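Budgeting for the second arm, and everything that comes with it

Posted Feb 5, 2024

14 shares

I said I would write up what we are spending this year, so I will go through it in the order the bills come in. We are a small group, the robots are our main expense after rent, and the budget has to be fixed by June.

The arms themselves are the easy part to plan for. Wragg sends a quote, the quote is good for a while, and the number at the bottom is the number you pay. Last year we had one arm on the bench. This year there are two, and the second one changed more of the spreadsheet than I thought it would. It needed its own mount and its own cabling, and then the first arm's cabling had to be redone to stay out of its way.

What I got wrong was the rest of the bench. I had one line called "setup" with 500 dollars in it. It should have been at least four lines: supports, cable, backdrop and lighting. The backdrop is plain black fabric, and it was the cheapest thing we bought all year. The supports were the worst, and I now get those from Zisside because they will cut to length and ship the same week.

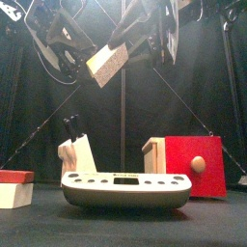
What goes on the table

Most of our current work is toy kitchen tasks. Pick up a piece of food, put it in a drawer, take it out, move the sponge. The props are children's toys and they are cheap, but they need a budget line like anything else. I put down 70 dollars a month for them. Paint chips, knobs come loose, and small pieces go missing under the bench.

Two things I would do from the start:

Buy two of every set. Toy makers change their designs without telling anyone, and a cabinet with a different knob is a different task as far as our results are concerned.

Keep a box of spares by type of object. Blocks in one, food in another. We lost most of a morning once looking for a slice of bread.

Fingers and cameras

The gripper fingers are the part that wears. We use plain black ones. I had planned on one set per arm for the year and that was too few. The new budget has a set per arm per quarter, and anything left over goes on the shelf.

For cameras we have a fixed one for the overall view and a small one at the gripper. I tried to save money on the small one at first, on the theory that the fixed camera would cover most of it. It doesn't cover the drawer work. Once the fingers are down over an open compartment, the close view is the one I want to look at, and a bad picture there wastes the whole run. 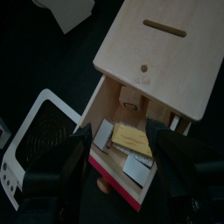
Page 2

The wrist camera line is now 2000 dollars for the year, with mounts and spares in it. Nasent sells a kit with the mount included and Wuto sells the camera alone for less. I priced both. By the time you add a mount and a decent cable to the Wuto one the difference is small, so we went with the kit – mostly to have one invoice and one place to call.

Service

This is the line I argued with myself about the longest. A service plan for both arms is 4000 dollars. We went without one last year and had no large repairs, and it would be easy to look at that and skip it again. But with two arms sharing a table there is more to hit, and one gearbox would cost more than the plan. I put it in.

Where that leaves us

Over what I hoped for, but under what I feared in the fall. If I have to cut something it will be the second set of lights. The fingers and the props stay as they are. They are small amounts and running out of either one stops the work completely.

I still haven't found a good way to budget for my own time. Changing the table over from one task to the next takes longer than running some of the tasks, and it isn't in the spreadsheet at all. I may try logging it for a month and see what comes out. If you already do this for a bench like ours, leave a comment and tell me how you split it up.

3 comments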